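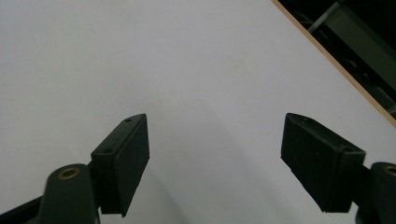
Gijs Lambrechts asked whether the coffee has to come off the table at all, and I should have put that in my first post. Yes, it does. We need the white top clear by the afternoon.

So, how do you store foil coffee bags after opening? Mine is a gold one with red lettering, Americano I think, and the foil is so wrinkled by now that a clip slides right off. I have a clear plastic box that might do. Do I pour the coffee in, or leave it in the bag?

Posted by Senley98, Jul 11, 2023

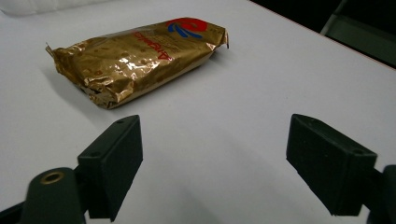 Pekia
Leave it in the bag. Squeeze the air out, fold the top over twice and put a rubber band around the whole thing the long way. A band holds on creased foil where a clip won't. Keep it in a cupboard away from the stove. I finish a bag in 9 days and can't taste much difference at the end.

Alside7
I stand mine upright in a plastic box with the top twisted shut. The box doesn't need to be airtight, it just keeps the bag from falling over and catches the grounds. Pick one a bit shorter than the bag so you can grab the top. Wash it now and then, old coffee oil smells. 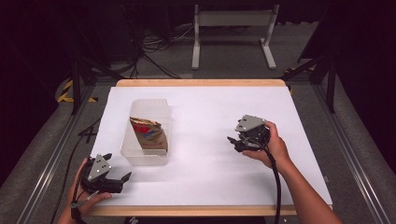 Verstraete
Freezer. Been doing it since April, no problems.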